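Can I speak at a city budget hearing if I live just outside city limits?

Posted in Local Government and Civic Life
December 2, 2018

Jarosław Pietrzak

Hi all, I hope this is the right section. I live on the Kaltimen side of the river, which puts me outside the city line by a matter of a few houses, but I have run a small repair shop on Quaye Street, inside the city, for 15 years now. The proposed budget moves money out of the street repair fund, and our block has been waiting on new paving for longer than I care to think about. I would love to say something at the public hearing before the council votes.

My trouble is that the sign-up form asks for a "resident address" and I don't have one in the city. Do I put the shop? Do I leave it blank and hope for the best? I also typed up what I want to say and it comes to nearly 1000 words, and my wife tells me that is far too long (she is usually right about these things). Any advice from people who have done this before would be very welcome!

Jarosław Makowska

Hello from a fellow Jarosław! Yes, please do go and speak. I've been to more of these hearings than I can remember and I have heard plenty of people from out past the line get up and talk, shop owners especially. When I helped my sister-in-law sign up in March, we wrote her home address in the box and then added "business owner" with the shop address in the notes underneath, and the clerk's office was perfectly happy with that. I wouldn't put the shop down as if you lived there. Just tell them how things are, and give the clerk a call if the online form won't let you through.
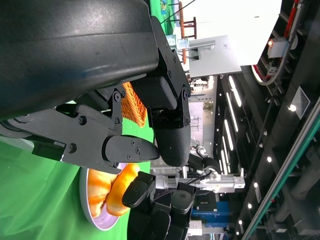 As for the length, your wife has a point, I'm afraid. Speakers got 3 minutes each the last time I went, and if the list is long the chair can cut that down. Read yours out loud at the kitchen table with a timer running. I'd start with your name, the shop and the street, then go straight to the paving fund and what you want the council to do with it. The rest can go in as a written comment, and that can be as long as you like. Ours had to be in 48 hours before the hearing, so check the notice for the deadline. And bring a printed copy for the clerk, they do appreciate it. Good luck, and let us know how you get on!

Wandano

you can talk, residents just went first at the one I was at. bring a snack

Akent

I'd only add that you should look at the agenda again the morning of the hearing, as the budget item got moved on us once and I sat through a very long talk on sewer permits first. It may also be worth writing to the council member whose district the shop is in. Mine wrote back, eventually, and she was very nice about it.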